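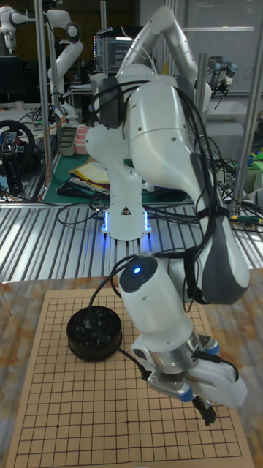 Weißer Roboterarm auf einer Aluminiumplattform

Heimatforum Droleseck > Ortsgeschichte > Gebäude und Straßen

Thema: Altes Schulhaus an der Mühlgasse – wann wurde der Anbau errichtet?

yamuna_k
Guten Abend an alle,
ich heiße Yamuna Krishnan und wohne seit drei Jahren in Droleseck. Deutsch ist nicht meine Muttersprache, ich bitte deshalb um Nachsicht bei Fehlern. Ich schreibe für den Geschichtskreis einen kleinen Text über das alte Schulhaus an der Mühlgasse. Mein Problem ist der östliche Anbau mit den zwei hohen Fenstern. In der Ortschronik steht, er sei 1911 zusammen mit dem Glockentürmchen gebaut worden. Auf einer Postkarte, die 1913 gestempelt ist, fehlt der Anbau aber vollständig, während man das Türmchen gut erkennt. Welche Angabe ist richtig? Ich wäre dankbar für jeden Hinweis auf Quellen.

Muehlgassler
Die Chronik stimmt. Mein Großvater ist dort eingeschult worden und hat immer gesagt, dass die Kleinen im Anbau saßen. Eine Postkarte beweist gar nichts, die wurden jahrelang nach alten Aufnahmen gedruckt und verkauft.

Archivmaus
@Muehlgassler: In welchem Jahr ist er denn eingeschult worden?

Muehlgassler
1922, glaube ich. Vielleicht auch ein Jahr später.

Archivmaus
Dann sagt es leider nichts über 1911. Das mit den alten Aufnahmen ist richtig, nur müsste das Bild dann auch ohne Türmchen sein, wenn beides im selben Jahr entstanden ist.

yamuna_k
Genau dieser Punkt hat mich auch beschäftigt. Ich habe am Sonntag noch einmal die Karte mit der Lupe angeschaut. An der Ostwand steht ein Birnenspalier, und zwar dort, wo heute die Tür zum Anbau ist. Der Verlag auf der Rückseite heißt Plisard. Kennt jemand diesen Verlag?

kurt.derese
Plisard hatte sein Geschäft in Derese am Markt, Papierwaren und Ansichtskarten. Ich sammle die Karten seit langem und habe inzwischen mehr als 1.000 Stück, die meisten aus den Dörfern im Tal. Die Nummer steht klein unten links auf der Bildseite. Welche hat deine?

yamuna_k
Es ist die Nummer 1392, im Druck steht sie als "1,392" mit einem Komma. Ich dachte zuerst, das wäre ein Preis.

kurt.derese
Nein, das ist die Kartennummer, das Komma haben sie eine Zeit lang so gesetzt. Die Karten mit Komma gehören bei mir alle in die Jahre 1912 und 1913. Die Aufnahme dürfte also nicht viel älter sein als der Stempel.

Muehlgassler
"Dürfte". Die Chronik hat der Lehrer Hornung geschrieben, und der hat im Schulhaus gewohnt. Der wird wohl gewusst haben, wann man ihm die Wand aufgebrochen hat.

Archivmaus
Hornung kam erst 1926 nach Droleseck. Er hat vieles nach Erzählungen aufgeschrieben. Beim Brand der Gerberei liegt er auch um zwei Jahre daneben, das hatten wir hier schon einmal. Im Gemeindearchiv gibt es die Baurechnungen der Schule, Schachtel 12. Dort liegt eine Rechnung des Maurers Cimora über "Fundament und Aufmauern der neuen Classe", datiert ist sie mit Dezember, die Jahreszahl ist durch einen Wasserfleck kaum lesbar. Ich lese 1919, es könnte auch 1914 sein.

Muehlgassler
Im Dezember mauert niemand ein Fundament.

Archivmaus
Die Rechnung kommt ja nach der Arbeit.

yamuna_k
Vielen Dank, das ist sehr wertvoll für mich! Darf man die Schachtel als Privatperson einsehen, oder braucht man eine Genehmigung? Ich möchte im Text vorläufig schreiben: "Der Anbau entstand wahrscheinlich nach 1913, die Ortschronik nennt dagegen das Jahr 1911." So sind beide Angaben genannt – ich hoffe, das ist auch für Muehlgassler annehmbar.

Muehlgassler
Wenn die Chronik dabeisteht, meinetwegen. Ich bleibe bei 1911.

Archivmaus
Einsehen geht ohne Genehmigung, du musst nur vorher im Rathaus anrufen. Frag gleich auch nach dem Schülerverzeichnis, ab wann dort zwei Klassenräume geführt werden.

kurt.derese
Ich schaue zu Hause noch nach einer späteren Karte von der Mühlgasse. Es müsste eine mit dem Brunnen geben, wo man die Ostseite der Schule sieht. Falls ich sie finde, stelle ich den Scan hier ein.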